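Odds and Ends Corner: the small stuff gallery

Hi again! I promised a page of the bits and pieces that live on my work table, and it only took me since September to get to it. I'm a hopeless keeper of small things (plastic bits, paper cards, lids with no jars), and every winter I try to sort the lot before it takes over the room. This year I gave myself 40 minutes a night and a stack of shallow trays from Pondeo, and I've been snapping as I go.

Orange is my weakness, I'll admit it. Anything bright and ribbed gets picked up and brought home, and then it sits on the wood top for weeks while I decide which tray it belongs in. I love a ridged surface, the way the light catches on it, and it's so much easier to grab than smooth plastic! 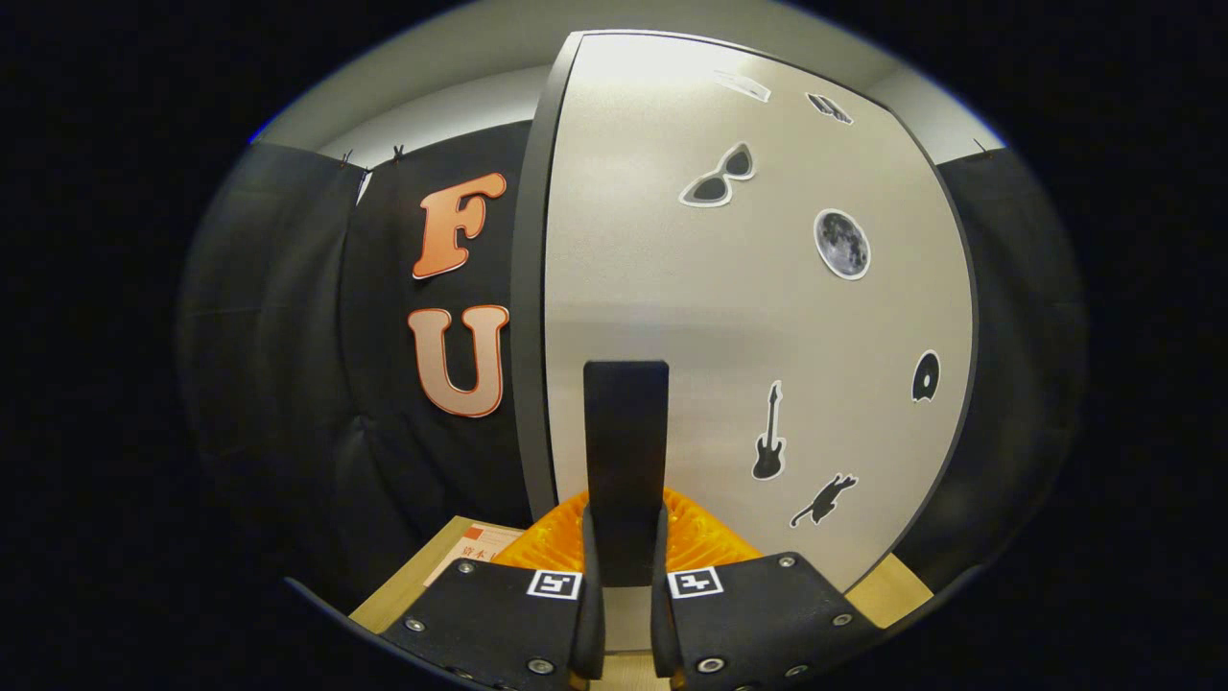 The paper goes in last. Cards, tags, little printed slips, all of it in one flat folder, and I've stopped trying to sort those by color or size. I did that one year and ended up with 28 envelopes, most of them with a single card inside. Now it's one folder, and if I want something I flip through the whole thing with a cup of tea.

Trays so far: plastic is done, metal is half done, and buttons I'm not even looking at until February. The Cerkia boxes I bought for the buttons are a bit too deep, so if anybody has used the flat Mensah ones, tell me how the lids hold up. Mine have to survive being stacked under the window.

More pictures when the metal tray is finished. Comments are open below, and I do read them all, just slowly.

Page updated 22nd January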